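Movside bedroom cell: setup and maintenance notes

Last revised October 7, 2025

These notes cover the two-armed unit in the bedroom cell at Movside. They are for whoever is starting it up, checking it over or changing a part on it. The recordings made with the unit are documented in their own data card, and only the points where the state of the machine affects the recordings are repeated in this file.

The unit runs the Lo control software. Hands and hand spares come through Sidico. Arm joints, arm harnesses and the head camera mount are serviced under the Prolulex agreement, so don't open a joint housing without reading the section on arms first.

Contents of the folder

README.txt: this file
checks/: the start-of-shift and end-of-shift sheets
calib/: current hand-eye and joint offset files, with the previous set kept in calib/old
logs/: service log, one entry per job
parts/: part lists for hands, cables and base
layouts/: floor plan of the cell and the furniture positions

Start-up

1. Check that both emergency stops are out and that the one by the door has its green ring showing.
2. Walk round the base and look for cloth, tape or cable ends near the wheels. Socks are the usual problem.
3. Switch on at the rear panel. Wait for the fans to drop to their idle speed before starting Lo.
4. Start Lo and let it read the joint encoders. The arms must be in the rest position when this happens. If either arm has been moved by hand while the power was off, put it back to rest first.
5. Run the hand exercise from the maintenance menu. It closes and opens each finger in turn, left hand then right.
6. Load the layout file for the task. The default is bed_foot.
7. Take one still from the head camera and compare it with the reference still in layouts/.

If step 5 reports a finger as slow, run it once more. A slow result on the first go after a cold night clears itself most of the time. A slow result twice means the tendon tension wants checking before any work is done.

Arms

Each arm has its own harness running down the outside. The cables need enough slack to let the wrist turn fully, but a loop that hangs too low will catch on bedding when the hand works over the mattress. The left harness has been re-routed once for this. After any work on a harness, drive the wrist slowly through its whole range by hand control and watch the loops at both ends of travel.

Joint cap screws are checked monthly. Use the torque driver in the second drawer, set to the value written on the lid of its case. Don't use threadlocker on the caps. It was used on the right elbow in July and the cap had to be drilled off.

Joint offsets are re-measured after:

- any cap has been removed
- a hand has been changed
- the unit has hit something hard enough to trip the stop
- 70 hours of running since the last measurement

The hour count is in Lo under machine status. It doesn't reset by itself when new offsets are saved. Reset it by hand and write the date in the service log.

Hands

Both hands are the black multi-fingered type and the spares on the shelf fit either arm, provided the thumb side is right. Left and right are marked inside the wrist collar. The marking is small and easy to miss on a hand that has been used for a while.

Lint is the main cause of faults. It builds up at the base of the fingers and behind the thumb. Clean with the soft brush and then the hand vacuum. Compressed air pushes the lint further in and must not be used.

Changing a hand:

1. Park the arm at the service position and switch off at the rear panel.
2. Undo the collar a quarter turn and draw the hand straight off. Support it underneath, as the connector won't carry the weight.
3. Inspect the connector pins with a torch. Bent pins go in the log even if they are straightened successfully.
4. Fit the new hand, close the collar until it clicks, and tug it.
5. Power up, load the file for that hand's serial number and run the hand exercise.
6. Re-measure the joint offsets for that arm.

Allow 40 minutes for the whole job with the offsets included. The serial number file is the step most often forgotten. Without it the fingers will move but the grip force will be wrong, and the fault doesn't show up as an error.

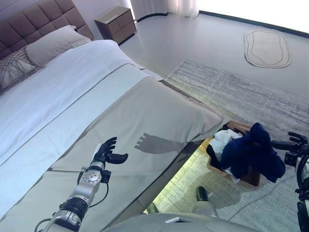
Grip force for clothing is held low, at setting 31 in the Lo table. Thin knitwear can be dragged out of shape above 37. If a garment keeps slipping, look at the finger pads before touching the force setting, as worn pads account for nearly all the slipping in the service log. Pads are replaced as a full set per hand. Mixing old and new pads gives an uneven grip and makes the slip readings useless.

Camera and light

The head camera is checked against its target board at the start of each week and whenever the mount has been knocked. Clean the lens with the cloth from the sealed bag. The cloth used for the hands carries grit.

Window light is the hardest thing to keep steady. Exposure is fixed in the layout file and is set for the bed, so the window side will come out very bright on clear days. This is accepted for bed and floor tasks. Don't switch the camera to automatic exposure to get the window back. The level then shifts each time an arm passes in front of the lens, and the hand tracking gets worse.

Hard shadows of the hands on plain bedding can cause false contact readings from the vision side. Contact should be read from the finger sensors. If Lo shows contact with the sensors at zero, check that contact_source is set to finger in the layout file. It went back to the default after the last two software updates.

Base and floor

The base drives on hard floor and on rug, but it doesn't measure distance equally well on both. For tasks at the foot of the bed, let it settle and re-read its position after it has driven onto the large rug. Skipping this puts the hands out sideways, usually by enough to miss the rim of a basket.

Rugs creep. Check the corners of the large one against the floor marks each morning and pull it square. The small one is kept out of the driving path and only needs moving if somebody has vacuumed.

Wheels are cleaned at the end of the shift. Turn each one by hand and pick out hair and thread with the hook tool. If a wheel feels rough after cleaning, log it and ask for a bearing kit, part list base_02.

Furniture positions

The bed, nightstand and rugs stand where layouts/ says they do, and the planner relies on it. The bed runner is laid across the foot of the bed and smoothed by hand before a run. Clothing for the pick-up tasks is put in the container on the rug, unfolded. Keep drawstrings and belts out of it until the finger guards have been fitted, as they get wound into the thumb joint.

Known faults

Right arm stops short on a low reach. The base is parked too far from the bed and the arm is reaching its limit. Drive forward and try again. If it still stops short with the base on its mark, check the offsets.

Left wrist ticks when turning under load. This has been looked at under the Prolulex agreement and is within limits. Log it if the sound changes or if it can be felt through the housing.

Lo loses one hand at start-up. Usually the collar hasn't clicked. Switch off, refit the hand and start again. Refitting with the power on has already cost us one connector.

Head camera picture freezes but the arms carry on. Press the stop. Restart the camera service from the maintenance menu, then take a new still before releasing the stop. Note the time in the log so the affected recordings can be marked.

Position jumps after a pause. Seen only when the unit has been standing with one wheel on the edge of the rug. Move it fully on or fully off.

Shut-down

1. Open both hands and bring both arms to rest.
2. Drive the base to its parking mark.
3. Close Lo and wait for the message that the logs are written.
4. Switch off at the rear panel.
5. Clean hands and wheels.
6. Fill in the end-of-shift sheet.

Effect on recordings

Recordings made between a fault and its repair are kept, with the log entry number in the notes field. Recordings made with the wrong hand file loaded are withdrawn, as the force values can't be corrected afterwards. If a hand was changed part way through a shift, start a new session folder. Don't carry on in the old one even if the task is the same.

Changes since the last version

- Hand change procedure now includes the connector pin check
- contact_source note added under Camera and light
- Threadlocker warning added under Arms
- Old parts list for the first base removed

To do

- Finger guards for both hands, on order from Sidico
- Longer harness clips for the right arm
- New reference still for bed_foot, the present one was taken before the runner was added
- Floor marks under the nightstand have worn off and need redoing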